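Seixas Transport Hall: changes to the screen vehicle display

Collections and display notes, March 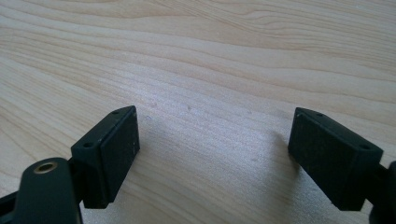

What is on the floor

The Seixas hall reopens its lower level this month with 8 vehicles built or altered for film and television work. Six come from the Planimmont holding. The other two are on loan from Fatbridge and go back at the end of the season.

All vehicles are shown at floor level on fixed stands with the tires clear of the ground. Tire pressure is kept at the figure used for storage. Fuel tanks are drained and batteries are removed. Visitors who saw the earlier display will notice that the hoods are now closed on all but one of the cars; the exception is the Fatbridge coupe, where the dummy engine block is the main point of interest.

Labels

The old labels gave the production title and year only. The new ones give the chassis type, the donor vehicle, the work carried out for filming, and whether the vehicle was used for driving shots, close shots or static shots. Where a vehicle was repainted between productions, the label gives the paint layers in order. Two labels still carry the wrong wheelbase and will be reprinted.

The term "hero car" is used for a vehicle finished to close-shot standard on both sides. Several vehicles in the Planimmont holding were finished on one side only, and these are parked with the finished side toward the main aisle. The unfinished side can be seen from the rear walkway.

Catalog

The parts catalog now runs to 1,307 entries, covering loose trim, spare panels, switchgear and molds. It was moved to Sirkex over the winter. Old shelf numbers still work in the search box, but the letter prefix must be left off. Drawings are listed separately and are not yet searchable by production.

Lighting and access

Light on painted surfaces is held at 60 lux. The lamps over the two loan vehicles are on a timer and go off at 4:30 p.m., half an hour before the hall closes. Flash is not allowed on the lower level. The ramp from the east door is open again; the lift is limited to 3,000 pounds and is not used for moving exhibits.

Entry to the lower level is included in the hall ticket.

Contact the display desk | Copyright Seixas Transport Hall | Back to top

14 shares | 3 comments

gearlash: Is the rear walkway open all day? Last year it was roped off after lunch.

T_Panel: Good to see donor vehicles on the labels. Please add the gearbox type too.

oldmoldshop: The prefix thing in Sirkex caught me out. Search works fine without it.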